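Mpho Makhubela
21st November

I want to write a little about my grandmother's tablecloth, and about learning to take care of old linen. It is a long thread, sorry. 1/
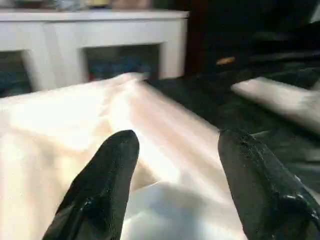 Cream-white cloth.

When my grandmother died, my brother Sizwe took the radio and I took the tablecloth. It was in a drawer for 17 years, folded always in the same way. On the folds it had become yellow, almost brown. 2/

My first mistake was bleach. I did not use it on the big cloth, thank God, only on one napkin from the same set. The yellow became stronger and the cloth became weak, and now there is a hole where I can put my thumb. 3/

My neighbor Nobuhle Du Plessis worked for many years in a hotel laundry. She looked at the napkin for a long time and then she asked me why I was in such a hurry. 4/

Her method is like this. Cold water in the bathtub, nothing else, for one night. In the morning the water has the color of weak tea. You let it out and you fill again. Do not lift the cloth while it is full of water, it is heavy and it can tear from its own weight. 5/

After this, warm water with a mild soap. No rubbing. You press with flat hands, as if you are kneading a very tired dough. Then you rinse until you are bored, and then 2 more times. 6/

Drying: flat on the grass, in the sun, if you have grass. I don't have, so I used the roof. Nobuhle says the sun and the damp cloth together make it whiter. I can say that in August, after three afternoons, the fold lines were much lighter. They did not disappear. 7/

Ironing: when it is still a little damp, from the wrong side. If there is embroidery, put a towel under it so the stitches are not crushed. 8/

Storing: roll it on a tube, do not fold -- or if you must fold, change the place of the folds a few times in a year. I put acid-free paper between. Before, I used newspaper. Please don't use newspaper. 9/

Naheed Ghumman asked me in a message if starch is okay. For a dinner, yes. For the drawer, no, wash it out first. 10/

We used the cloth last month for Sizwe's birthday, and he spilled beetroot on it. I have it in cold water again. 11/11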